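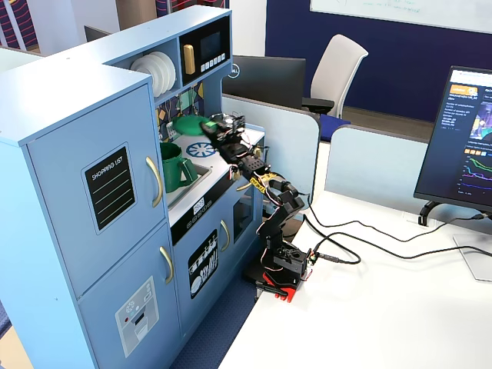 Light blue play kitchen with gold door handles and "SHOPPING LIST" panel.

Stultwood Toy Lending Library
Minutes of the Operating Meeting, March 29, 2021

Present: Chutima Boonyarit (chair), P. Dimaculangan (minutes), R. Goner, L. Taststead
Apologies: none

1. Minutes of previous meeting
Approved with one correction. Item 6 should read "deposit per household", not "deposit per loan".

2. Matters arising
Shelf labels for the puzzle section have been printed and are in the office. Goner to apply them before the next opening. The question of a second phone line is closed; the existing line will forward to voicemail outside opening hours.

3. Catalog and stock
Taststead reported 316 items in the catalog, of which 14 are out of circulation pending repair or missing parts. The catalog export still lists withdrawn items as available when the status field is blank. Agreed that the blank value will be removed from the drop-down and that every record must carry one of four statuses: available, on loan, repair, withdrawn.

Large items were discussed separately. The present rule allows one large item per household but does not say what counts as large. Definition adopted: any item that does not fit in a standard lending crate with the lid closed. Play kitchens, workbenches, ride-on toys and dollhouses fall under the rule. Train tables will be treated as large even when supplied folded.

4. Loan periods
Current period is two weeks for all items. Boonyarit proposed four weeks for large items, as most are returned late under the present rule and the late notices take up desk time. Goner asked whether this would lengthen the waiting list. Taststead replied that the list is short for everything except ride-on toys. Agreed: four weeks for large items, ride-on toys excepted. No renewals where a reservation exists. To be reviewed in August.

5. Cleaning and inspection
The existing procedure does not distinguish between painted, bare and fabric surfaces. Revised wording, as adopted:
5.1 Painted surfaces are wiped with a damp cloth and mild detergent, then dried. No abrasive pads.
5.2 Bare wood is wiped only. It is not to be soaked.
5.3 Fabric parts are removed and machine washed where the label permits.
5.4 Hinges, handles and knobs are checked by hand for looseness at every return. Loose fixings are tightened at the desk or the item is set to repair.
5.5 Items are held for 2 days between return and the next loan.
Dimaculangan to replace the laminated sheet at the returns desk.

6. Membership
58 households are currently paid up. Renewal notices go out by email only; three bounced in the last batch and will be followed up by phone. Fee unchanged for the coming year. A proposal to offer a half-year membership was deferred for want of figures on part-year joiners. Taststead to extract these from the sign-up forms.

7. Storage
The rear storeroom is damp along the outside wall. Boxed games have been moved to the upper shelves. Boonyarit has written to the landlord and has had no reply. Until the wall is treated, nothing is to be stored on the floor on that side. Goner to obtain a price for freestanding metal shelving, 18 inches deep.

8. Any other business
The spare desk key has not been returned. Members holding keys are asked to check.

Next meeting: date to be circulated by email.

Actions
Goner: puzzle labels, shelving price
Taststead: status field, part-year figures
Dimaculangan: returns desk sheet, bounced notices
Boonyarit: second letter to landlord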